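Usdale Extension Classes
Home Landscaping, Session 3: Soil Before Shrubs
Handout, 10 December 2019

Welcome back! Last time we drew our base maps, and tonight we get to the part I love most — dirt. Bring your map out again, you'll be writing all over it.

1. Find out what you have
Dig a hole a foot deep in each planting area. Fill it with water, let it drain, then fill it again and time the second round. An inch an hour or better suits most shrubs. Slower than that, mark the spot "wet" and think of winterberry or red twig dogwood (gorgeous in January!).
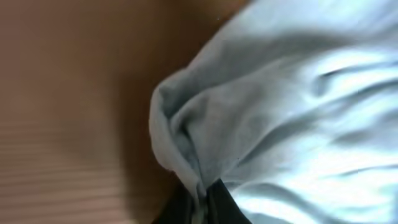

2. Feel the texture
Squeeze a damp handful. Sand falls apart, clay makes a long ribbon between thumb and finger, and loam holds together until you poke it. The Flokby garden has all three within one front yard, so please test more than one spot.

3. Work out your compost
Length times width in feet, times depth in inches, divided by 12, gives cubic feet. Divide by 27 for cubic yards. A 164 square foot bed with 3 inches of compost needs 41 cubic feet, or a bit over a yard and a half.

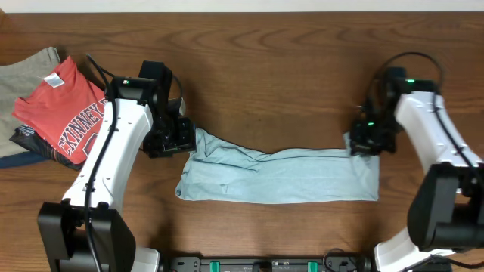

Layering a bed is the fun part, and you can start one right on top of the lawn. Wet cardboard goes down first with the edges overlapping, then compost, then mulch. Think of the folded shirts piled at the left of the table, with the red one lying over the dark one and just a bit of edge peeking out: your mulch should cover the compost the same way, but keep it clear of trunks and stems.

For next session
Drain times for each bed, written on the map
Compost totals for the 505 and 700 square foot plans in your packet
Reading: the Workov slope notes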